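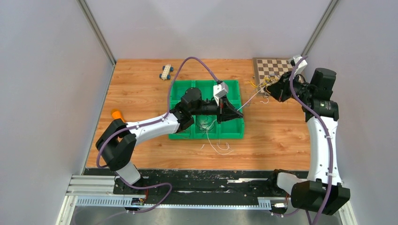
Two-arm cell, view from the fixed cam. Green tray under the left gripper, yellow wires at the right one.

Left arm stutters when both policies run, fine on its own

flarko_bench

Posting this before I lose the afternoon to it. Two arms, one PC, one control process. Task is pulling thin cables out of a compartment tray and laying them out on the table. Each arm has a wrist cam plus there's the fixed one.

Left alone: smooth. Right alone: smooth. Both together: left one stutters, little jerks every second or so, worst when it's low over the tray. Right one looks OK. Control loop is set to 100 Hz, policy puts out chunks of 44 actions, I run the whole chunk and then ask for the next. Planner is the stock one from Stiltar, collision checking on.

Already tried: lower gains (mushy, still jerks), swapped the USB ports, turned off logging. CPU doesn't look busy. What am I missing?

hsiao-cell

Log your loop time before touching anything else. Not the average, the worst one out of 1000 cycles. My guess is you're calling inference in the same thread as the control loop. With one arm you get away with it. With two, the left one waits while the right one's images get decoded, then it gets a stale target and jumps to catch up.

What fixed it for us:

Inference in its own process. The control loop only reads the latest chunk and never waits for anything.

Ask for the next chunk before the current one is used up, and blend over the overlap. Don't run all 44 and then stop to think. At 100 Hz that's a pause every 0.44 s, you may be seeing some of that too.

Timestamp the camera frames when they're grabbed, not when they arrive at the policy. Drop the old ones.

Also check whether the planner is re-checking collisions for both arms each cycle. Ours was. It only has to do that when the targets change.

If the worst cycle comes back clean then I'm wrong and it's probably the bus.

stiltar_user_k

had same thing, turned down camera resolution and it went away. didnt look into why

florarent

Agree with the thread split. One more: put the two arms on seperate serial adapters if they share one now. We had 4 retries in a row on a shared bus and it looked exactly like a bad policy. Retries don't show up in CPU load so you'd never see it there. There should be a counter in the driver, print it.

And the low-over-the-tray part, might be a different bug. Check your collision padding for the tray walls. If it's too fat the planner keeps pushing the target up and the policy pulls it back down. Looks like a jerk. Try it with the tray taken out of the collision model, slow speed, hand on the stop.

flarko_bench

Worst cycle was way over, so yes, same thread. Splitting it now. Will print the retry counter after taht and do the padding test last.

Contact | Copyright Flarko Community Help | Back to top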